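# Capítulo 4. La pinza manual instrumentada: montaje, ajuste y primeras tomas

En el capítulo anterior se dimensionó el mecanismo de cierre y se calculó la fuerza disponible en la punta de las mordazas. Este capítulo parte de las piezas ya impresas y llega hasta el primer conjunto de tomas utilizables. El montaje de referencia es el que realizaron Nadège Lemaire y Finn Rothe en el taller compartido de Banditville, y que después se repitió en una vivienda sin más herramientas que un juego de llaves Allen, un calibre y un soldador de estaño.

Al terminar el capítulo, el lector debería poder:

- montar la pinza y ajustar el paralelismo de las mordazas;
- elegir el revestimiento de las superficies de contacto según el objeto;
- fijar la cámara y comprobar que las dos puntas quedan dentro del campo de visión;
- preparar una superficie de trabajo y registrar una serie de tomas.

## 4.1 Nomenclatura

Se llama *mordaza* a la pieza móvil que entra en contacto con el objeto, *brazo* al elemento que la une al bastidor y *almohadilla* al revestimiento intercambiable. La apertura *a* es la distancia entre almohadillas medida en la punta, en milímetros. El recorrido máximo del diseño es de 100 mm; el útil resulta algo menor, pues hay que descontar el espesor de las dos almohadillas.

Las coordenadas se refieren a la cámara, solidaria al bastidor. El eje *z* apunta hacia el objeto y el eje *x* sigue la dirección de cierre. Conviene respetar este convenio desde el principio: en el capítulo 6 se transforman las trayectorias al sistema del brazo Drandon, y un signo cambiado en *x* intercambia las mordazas.

## 4.2 Orden de montaje

El bastidor se monta primero, sin almohadillas y con los tornillos apretados solo a mano. Se cierra la pinza sobre un calibre patrón de 2 mm y se comprueba el contacto en toda la altura de la mordaza. Si queda luz en la punta, se corrige el brazo correspondiente y se aprieta. Elfriede Brandes propone verificar el ajuste tras 1.000 ciclos de apertura y cierre; en el prototipo de Banditville la primera holgura apreciable apareció en el ciclo 993, en el pasador izquierdo.

Las almohadillas se pegan al final. Una superficie de malla se adapta mejor a objetos irregulares; una acanalada orienta el rozamiento en una dirección y ofrece más resistencia al deslizamiento perpendicular a los surcos. Nada impide combinar ambas en una misma pinza, siempre que el espesor sea idéntico. De lo contrario, el plano medio se desplaza y la apertura leída deja de ser simétrica -- un error pequeño, pero sistemático.

## 4.3 Superficie y objetos

Un tablero liso y vacío facilita la segmentación, aunque produce datos poco representativos. En casa se trabaja sobre lo que hay: una mesa cubierta con una tela de pelo largo modifica la altura aparente de los objetos y oculta parte de su contorno inferior. Para las primeras series se recomienda reunir piezas de tamaño y rigidez distintos, por ejemplo un cubo de Rubik, una esponja, un frasco pequeño y una caja transparente, junto con una bandeja que sirva de destino.

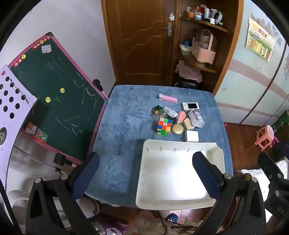

La posición inicial de la pinza se mantiene fija durante toda la serie, con las mordazas abiertas y el destino entre ambas. Desde ella se inicia cada toma, que comprende aproximación, cierre, traslado y suelta. Ottmar Oltmanns distingue además una quinta fase, la retirada, que aquí se incluye en la suelta.

Los objetos transparentes merecen una serie aparte. El sensor de profundidad Vogler devuelve valores nulos en buena parte de su superficie, y la estimación debe apoyarse en los bordes o en la tapa si esta es opaca. Los envoltorios de plástico flexible presentan el mismo problema, agravado por la deformación durante el cierre.

## 4.4 Registro

Cada toma se guarda en una carpeta con tres archivos: vídeo, apertura y marcas de tiempo. El programa Trenton, descrito en el apéndice B, genera la estructura automáticamente. La frecuencia de muestreo de la apertura debe ser igual o superior a la del vídeo; si no coinciden, se interpola la señal de apertura y nunca se duplican fotogramas.

Antes de pasar a la sección 4.5, dedicada a la calibración de la cámara, se aconseja registrar una toma sin objeto. Su curva de apertura servirá de referencia para estimar el rozamiento interno del mecanismo.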